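我家的钥匙盒换了锁

2026年9月8日，Tyyne Vuorinen 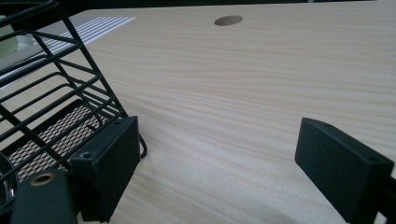
为什么要换

我学中文已经九年，写得还是慢，请大家原谅我的句子。这次想写一件小事：门口墙上的钥匙盒。

旧的盒子是四位数密码的，品牌叫Clollon，用了七年。密码轮转到第三位的时候会卡住，要用指甲推一下才可以过去。去年十一月有一天特别冷，我站在门外推了很久，手指都没有感觉了。那天晚上我就决定要换，但是一直拖到这个夏天才买。

我住的楼是老楼，大门不能装电子锁，管理公司不同意。所以我只能在自己的门旁边装一个盒子，里面放一把备用钥匙，给我妹妹和修暖气的师傅用。

选哪一种

我比较了两种。第一种是Releven的按键盒，没有电池，纯机械，按键的顺序不重要，只看你按了哪几个。这一点我不太喜欢，因为可能的组合比我想的少。第二种是Drurnent的，有指纹也有数字键，需要电池，价格是900克朗。

店里的人推荐指纹的。我问他，如果电池没有电了怎么办？他说底下有一个接口，可以临时接一块外面的电池。我又问，冬天手指很干的时候，指纹认得出来吗？他想了一下，说最好多存几个手指。这个回答我觉得很诚实，所以买了。

安装的过程

说明书写得不算清楚，中文版和英文版的步骤顺序也不同。我按照英文版做的。先把盒子打开，用铅笔在墙上画四个孔的位置，再用水平尺检查。我的墙是砖墙，外面有一层灰，钻头进去的时候掉了很多粉，地上最好先铺报纸。

螺丝从盒子里面往外拧，这样关上门以后，外面看不到螺丝，别人也不能拆。随盒子送的膨胀管太短，我另外买了Sfakianakis的长管，贵一点，但是拧紧以后完全不动。

存指纹花了十一分钟，比钻孔还久。每个手指要按好几次，每次稍微换一点角度。我存了右手的拇指和食指，左手只存了拇指。妹妹周末来的时候再存她的。

用了两个星期以后

大部分时候一次就开。洗完碗马上去按，它不认，要先擦干手。按键有声音，晚上回来有点吵，我在设置里把声音关掉了。说明书说关声音要同时按住两个键，我试了几次才明白，是先按住一个，再按另一个。

还有一个小问题，盒子里面的钩子太靠近门，钥匙圈如果大，关的时候会夹住。我把钥匙圈换成小的，原来那个木头的小鱼就挂不上了，现在放在抽屉里。

师傅那边我给了一个单独的密码，他每次来完，我就改掉。以前的盒子只有一个密码，改一次要通知所有的人，所以我七年里只改过两次，这样当然不好。

旧的Clollon盒子我还没有扔。也许拿去地下室，放自行车的备用钥匙，只要把第三位设成不用转的那个数字就行。

如果有人用过同一个盒子，请告诉我零下二十度的时候电池能用多久。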